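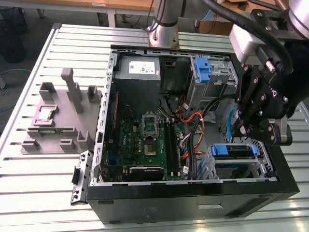 옆판을 떼고 눕혀 둔 Dell 타워. CPU 소켓은 금속 고정 프레임이 열린 채 비어 있고 메모리 슬롯 두 개도 비어 있음.

6월, 오후 2시 조금 넘어서

Nolte 방에서 넘어온 타워를 드디어 열었다! 관리 번호 1124. 창고에 있을 때부터 궁금했는데 막상 뚜껑을 떼어 보니 생각보다 훨씬 재미있는 물건이다. 요즘 얇은 케이스만 만지다가 이렇게 속이 널찍한 걸 보니 손이 먼저 나간다.

제일 마음에 드는 건 드라이브 베이 쪽 파란 플라스틱이다. 위쪽 케이지에는 파란 걸쇠가 있고, 아래쪽 베이에는 파란 손잡이가 가로로 걸쳐 있다. 손댈 곳에 색을 넣어 두는 이런 설계가 참 좋다. Deming Pan한테 보여 줬더니 Skisard 시험대 손잡이도 이렇게 칠하자고 한다. 대찬성!

소켓은 핀이 그대로 드러나 있으니 지나가는 사람은 절대 위로 나사나 공구를 넘기지 말 것. 점심 먹고 와서 보호 덮개부터 찾아봤는데 서랍에는 없었다. Wanpen Ongart가 Darnberg 쪽 부품 상자에 비슷한 게 있을 거라고 해서 내일 가 보기로 함. CPU를 새로 올릴지, 소켓 상태만 기록하고 보드를 교육용으로 돌릴지는 아직 못 정했다. 나는 올리는 쪽에 한 표.

그래픽카드는 아직 슬롯에 꽂혀 있다. 회색 덮개가 달린 검은 카드인데, 케이블을 먼저 정리하고 뺄 생각. 주황색 전원선 묶음이랑 굵은 검은 케이블이 베이에서 보드 사이로 내려오는데, 지금 모양을 그려 두지 않으면 나중에 다시 넣을 때 고생한다. 작년 Gradura 때 한 번 당했다. 그때 선 하나 자리 찾느라 40분쯤 날렸다.

남은 일
- 전원 공급 장치 라벨 옮겨 적기 (글씨가 작아서 돋보기 필요)
- 케이블 배치 스케치, 끝나면 Gisela Kuhlmann에게 사본
- 그래픽카드 분리 후 정전기 방지 봉투에 보관
- 맞는 메모리 2개 있는지 재고 확인
- 뒤쪽 브래킷 경첩 움직임 점검

Mervin Tremblay가 저녁에 작업대를 쓴다고 하니 5시 전에는 선반으로 옮겨 둔다. 나사는 뚜껑 있는 통에 넣고 1124라고 써 붙였음.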